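El cajón de los sobres

Durante años, en casa de Áine Quinlan el té se guardó donde cabía. Una caja encima del microondas, tres bolsitas dentro de una taza, un paquete abierto detrás del arroz. Cuando se mudó al piso de Soto, en febrero, decidió que los sobres tendrían un sitio propio y que ese sitio se vería desde la mesa.

No es la única. Nelu Dobre lleva una tienda de artículos para el hogar en Oltov y dice que los organizadores pequeños se venden mejor que los grandes. La gente entra buscando una estantería y sale con algo que cabe en la mano. El año pasado vendió 722, casi todos de plástico transparente. 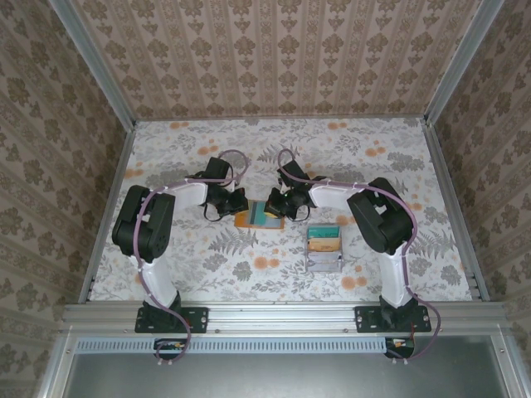

El transparente tiene una ventaja práctica: se sabe lo que queda sin abrir nada. También tiene un inconveniente, y es que el desorden queda a la vista. Dobre recomienda llenar primero la parte de atrás y dejar libre la de delante, para que los dedos entren bien. Un sobre verde azulado al fondo y otro amarillo anaranjado justo delante se distinguen desde lejos, aunque la letra del segundo sea diminuta. El color hace el trabajo de la etiqueta.

Quinlan los ordena así, por color. Su vecina, Mahlet Gebretsadik, prefiere ordenar por uso – lo de la mañana a un lado, lo de la noche al otro – y sostiene que los colores cambian cada vez que una marca renueva el envase. Las dos llevan meses discutiéndolo y ninguna ha cedido.

Luego está lo plano. Tarjetas, folletos, instrucciones: todo lo que no se sostiene de pie y acaba debajo de otra cosa. Gebretsadik lo deja tumbado sobre la mesa hasta decidir adónde va, y procura que sea lo único que haya en el centro. Una tarjeta con el borde naranja no se pierde sobre un estampado floral pálido; una blanca, sí. Por eso compra las suyas con marco de color.
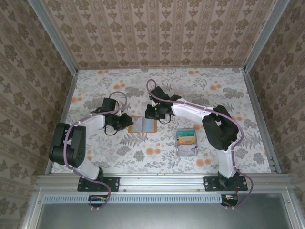
El estampado también cuenta

Diarmuid Moynihan, que tapiza y forra muebles en Org, desconfía de las superficies lisas para las mesas de trabajo. Se marcan enseguida, dice, y obligan a limpiar cada poco. Un dibujo de flores claro perdona más. Para una mesa pequeña corta 152 centímetros de tela y deja 5 de vuelta por cada lado, que luego fija por debajo.

Su consejo es elegir el fondo después de los objetos. Si los sobres y las tarjetas son de colores vivos, conviene un dibujo suave. Quinlan lo hizo al revés y tuvo que cambiar el mantel dos veces. El último se lo quedó Gebretsadik, que lo usa para forrar cajones.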